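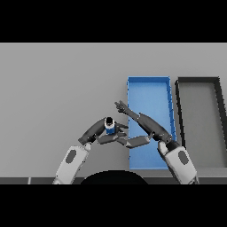 Leltham Community Tool and Kitchenware Library
Frequently Asked Questions

Last reviewed: 2018-09-08

Who may join?

Membership is open to any resident of Leltham or Groen aged 18 years or over. Applicants must present photo identification and one document showing a current residential address. A rates notice, lease or utility bill is acceptable.

What does membership cost?

The annual fee is $90. A concession rate of $79 applies to pensioners, full-time students and holders of a health care card. Fees are payable on joining and are not refunded if a membership is cancelled part-way through the year.

How many items may be borrowed at one time?

Individual members may borrow up to five items. Household members share a limit of eight. A set, such as a socket set or a nest of cake tins, is counted as one item provided it is returned complete.

How long is the loan period?

The standard loan is 14 days. Preserving pans, dehydrators and fruit presses are lent for seven days between November and the end of summer, when demand is highest. Renewals may be requested by telephone or at the counter, unless another member has placed a reservation.

Is there a catalogue?

Yes. The catalogue lists 2726 items and may be searched at the Brestel Street counter or on the library's website. Members wishing to suggest a purchase should complete the yellow form, available from the counter.

What happens if an item is damaged or lost?

Fair wear is expected and attracts no charge. Members should report any fault when the item is returned and should not attempt repairs themselves. Where an item is lost or damaged through misuse, the member will be invoiced for repair or replacement, to a maximum of $435 per item. Disputed invoices are considered by the Operations Manager, Hildegard Buschmann.

Must items be cleaned before return?

Yes. Garden tools must be free of soil — this includes the wheels of mowers and barrows. Kitchenware must be washed and fully dried. A cleaning fee may be applied.

Are petrol-powered tools available?

Petrol mowers and brushcutters are available to members who have completed the short induction conducted by Finn Sperling. Chainsaws are not lent.

Does the library accept donations?

Donations are accepted by appointment only. Electrical goods must be in working order and will be tested and tagged before entering the collection. Please contact Ebony Bolger, Collections Officer, and do not leave goods at the door outside opening hours.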